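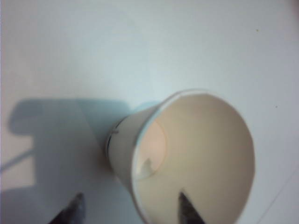

Tamcombe Handling Project
Progress report to the Duvorus fund, second period
Prepared by Karlijn Bakker
January 30, 2019

Dear colleagues,

With this report I inform you how we have used the equipment money until now, and what we ask to change in the plan for the next period. I have kept the same order as in my first report, so you can compare them.

1. Work done

The arm is installed on its bench and the wrist camera is mounted. In January the work was mostly with paper cups. We chose plain white cups on a white surface, which is a difficult combination for the camera, and we also place them lying on the side. For such a cup the arm must bring one finger inside the mouth and keep the other outside, and then close on the wall. A paper wall is thin, so the closing force must be low. We have done 200 attempts in this position and all are recorded in the log. The analysis of the log is not finished and I do not wish to give a success rate before it is.

The strong shadow of the arm on the white surface is still a problem for our software. It sometimes takes the border of the shadow for the border of the cup.

2. Spending

From the equipment line we have paid the gripper, the camera mount and the first set of fingers, all ordered through Figueroa. The invoices are in the annex. The amount of $2000 for lighting is not touched. I waited with this because I wanted first to see the shadow problem in real work, and now I can say better what we need.

3. What we ask

a) To use the lighting amount for two diffuse panels, one on each side of the bench, in place of the single ceiling lamp in the original budget. The total stays the same.

b) To buy 10 pairs of spare fingertips now. The present tips are stiff and pointed. I would like half of the order in a softer material, so that we can compare them on paper. Komov quoted us $50 per pair for either type, so $500 in total. We can cover this from consumables if you agree to move the money between the lines.

c) To delay the second arm. In the plan it was to be ordered in this period. I think it is better to decide on it after the lighting is changed, otherwise we will have two benches with the same fault. The money would remain reserved.

4. Risks

Delivery of the panels can take six weeks. During this time we continue with the present light and work on coloured cups, which are easier. The other risk is the camera cable. It runs along the outside of the arm and must bend at each movement, and I have no spare. I will ask for a price and include it in the next report.

5. Next period

Installing the panels, repeating the same cup positions under the new light, and starting with stacked cups. If possible we also begin the comparison of the two types of fingertips.

Please let me know your answer on points a and b first, as the Komov quote has a limited validity. Point c can wait for our next meeting.

With kind regards,
Karlijn Bakker

Annex: invoices, quote from Komov, revised budget table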